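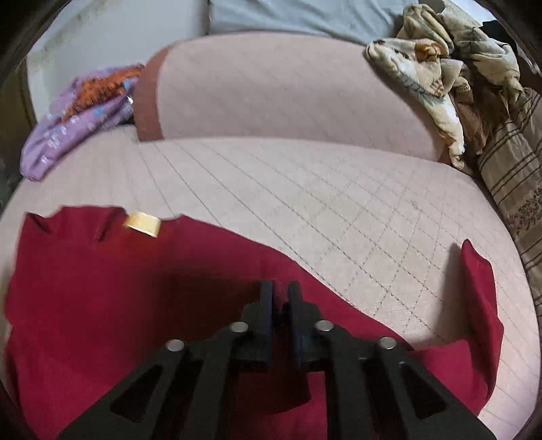 Vol. 13, p. 51

Print this page | E-mail this page

Hand-held grippers: planning for soft goods

Notes for the Koskela equipment budget, 26 May 2023. The page covers the purchase of gripper tools for cloth handling at the Wenusen site.

Two upright fingers over a red cloth on a pink quilted surface. Black plates, scissor-type linkage, round metal pins.

Pins and finger pads are budgeted as spares. Droltora supplies pins in packs of 100; Hiter quotes 13 days for pads. Order both with the tools. Allow 60 hours of cloth work per tool before the first linkage check. Mixed furnishings should be costed separately from flat table work.

Print | E-mail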